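4. Setting up the coffee task

Read section 3 first. The Skarus club guide used to promise that a new team could have this task going in one evening. Kylie Gilchrist and I have yet to see a team manage it, so plan for two.

4.1 Put the coffee machine at the far side of the table, between the two arms, with the water tank on the right.

4.2 Stand a glass on the drip tray and lay the blue tray over by the left arm.

4.3 Set the capsule stand down near the far right corner. Its rods lean outwards, so check that the right arm can pass in front of them.
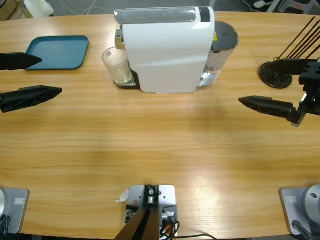 4.4 Run both arms to the start pose at low speed. Keep one hand on the stop button. The Quintero software claims to prevent the arms from hitting each other. Treat that as a hope.

CAUTION: Do not switch on the heater while anyone is learning to drive the arms. Practise cold.

4.5 Open the wrist camera view and bring the right gripper towards the stand with its fingers fully open. Stop short of the capsule and look at the screen before you close anything.

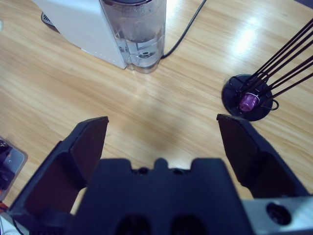
Fig. 7. Wrist camera view, fingers open, capsule on the stand to the right.

4.6 Adjust until the capsule sits between the fingertips, then close at the lowest grip setting.

Note: Glare on the wood upsets the Kirus tracker. The auto-exposure option is supposed to cure this. In August we logged 118 attempts with it on and could find no benefit. Moving the lamp helped more.

4.7 Repeat 4.5 and 4.6 until you get 9 clean picks in a row. One good pick for a video does not count.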